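Zolau six-arm wine glass stand with plastic glasses: review
Posted Monday, August 6, 2018 by Botond Katona

We bought the Zolau stand in February to replace a wall rack that had pulled out of its plugs. It has been in regular use since then, mostly with the set of coloured plastic glasses sold alongside it under the Lastix name. This review covers both, as I suspect most people will buy them together.

What it is

The stand is a small tree made of gold wire. It has a central stem, and the branches curl round in loops and finish in rings that take the glasses. It sits on a round black marble base with a gold rim. You place it on a worktop or table and it needs no fixing. There is no drawer, tray or cover.

The glasses are plastic and shaped like ordinary wine glasses, with a stem and a round foot. They come in several colours, including blue, green, red and pink. The colours are strong and easy to tell apart across a table, so guests can remember which glass is theirs without charms or stickers.
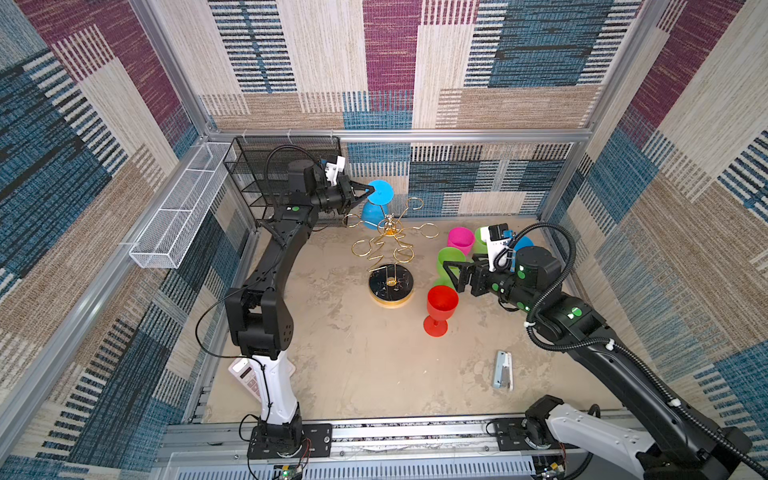 Zolau stand in gold with the coloured plastic glasses.

Setting up

The stand arrives in two parts, the base and the tree. The stem screws into the base from underneath with a single bolt, and a small key is supplied. Mine took under ten minutes, most of it spent peeling the film off the marble. The bolt needs to be properly tight. I left mine a little slack the first time and the tree turned slowly whenever a glass was added. The instructions are one sheet with a drawing and very few words.

Check the rings before you load anything. One of mine had been bent slightly downwards in the box, and I straightened it by hand. The wire gives enough to allow this, but I would not want to do it often.

Stability

The base is heavy for its size and the stand does not slide about on a smooth worktop. Loading order does matter. If you fill one side first, the tree leans a little towards that side. It has never fallen over here, but I have got into the habit of putting one glass on the left, then one on the right, and carrying on like that.

With the plastic glasses there is very little weight involved and the lean is hardly noticeable. I also tried it with six of our heavier glass ones. It held them, although the branches dipped and I took them off again the same evening. Tamás Kelemen, who has the same stand in his kitchen at Gondbridge, uses his with real crystal and has had no trouble. His glasses are thinner than mine.

Putting glasses on and taking them off

Most of my complaints are here. The rings are close to one another, and once four glasses are on the stand there is not much room for fingers. You need to hold each glass by the foot or low on the stem and bring it in at an angle. Holding it by the bowl does not work well, because your knuckles meet the next branch.

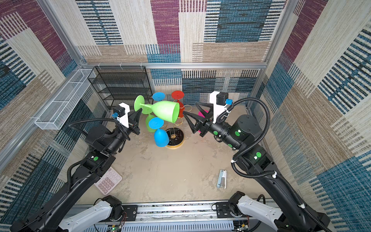

Taking glasses off is easier than putting them on, provided you start with the outer ones. My daughter tends to pull from the middle and usually brings a second glass with it. With plastic this is a nuisance and nothing more. With glass it would be a reason to buy a different stand.

The curled branches look good but they also narrow the gaps. A plainer design with straight arms would be quicker to use. I had a Csizmadia rack of that sort some years ago, and I could fill it without looking.

Cleaning

The marble wipes clean with a damp cloth. Red wine left overnight made a faint mark near the rim, which came off with washing-up liquid. The gold finish on the wire is still sound except for one small spot inside a ring, where a foot rubs against it. Dust collects in the curls, and a dry paintbrush is the best thing I have found for getting it out.

The glasses are sold as suitable for hand washing only. I have put the red one and the green one through the dishwasher on the top shelf anyway. The red came out unchanged. The green has gone slightly cloudy inside the bowl. The others have been washed by hand and are still clear.

Price and availability

I paid 40 euros for the stand, and the glasses were extra. The stand is listed under item number 2391 in the shop's catalogue, and it also comes in a black finish that I have not seen in person. Replacement glasses are sold singly, so a lost one does not mean buying a new set. Spare bolts can be requested by email. I asked for one in order to test this and it came in nine days.

Who it suits

It suits someone who has a few glasses in daily use and would like them out on show. It takes up little room and looks more expensive than it was. It is less suitable for a busy kitchen where glasses are grabbed and put back all evening, and I would not load it with heavy stemware.

The plastic glasses are good for the garden, for children's parties and for anyone with a tiled floor. They feel light in the hand, and wine drinkers may not like the thick lip.

Stand: four out of five. Glasses: three and a half out of five, or four if you never use a dishwasher.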